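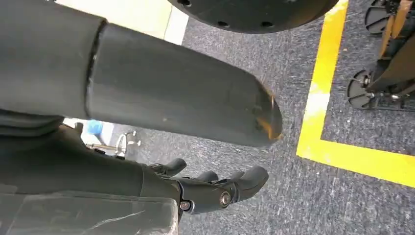

Local News | Business

Rolstead library to reopen for pickup only, with shorter hours

Last updated: Jun 4, 2020

The Rolstead Public Library will start lending books again on Monday, but readers will have to collect them at the side door on Felitz Street. The building itself stays closed to the public, as it has been since March.

Cardholders can place requests online or by phone and will get a call when their items are ready. Pickup runs from 9 a.m. to 1 p.m. on weekdays. There will be no Saturday service for now.

"We know the hours don't suit everyone," said library director Lovisa Lindholm. "We have half the usual staff in the building at any one time, and the returns have to sit before anyone handles them."

Returned books will be held in the meeting room for three days before they go back on the shelves. Late fees are waived through the end of the summer, and cards that expired during the closure have been extended without any action needed by the holder.

Over 65 requests came in on the first morning the online form was open, Lindholm said. Most were for children's books and mysteries. Each household may borrow up to nine items at a time. Magazines, board games and museum passes are not being lent.

Readers who cannot get to the library may ask for home delivery. That service was limited to residents of Thoroddsen Court before the closure and now covers the whole town. Jocelyn Ignacio, who runs the delivery route, said 39 households had signed up. She plans to make her rounds on Tuesdays and Thursdays, with a second driver if the list grows.

The change in hours has drawn a few complaints. Osvaldo Costa, who works at a bakery until mid-afternoon, told the library board at its online meeting this week that a morning-only schedule leaves out people with day jobs. He asked for one evening a week. Board chair Signe Lindqvist said the board would look at the question again at its next meeting.

The summer reading program will go ahead by mail. Children who sign up will receive a packet with a reading log and a coupon for a paperback. The weekly story hour will be shown on the library's website, and the adult book group will meet by phone.

Computers and printers remain off limits. The library's wireless signal reaches the parking lot and is left on overnight. No password is required.

To request items by phone, call the front desk during pickup hours and have your card number ready.

Contact the newsroom | Corrections | © 2020 Folido Local Media. All rights reserved. | Back to top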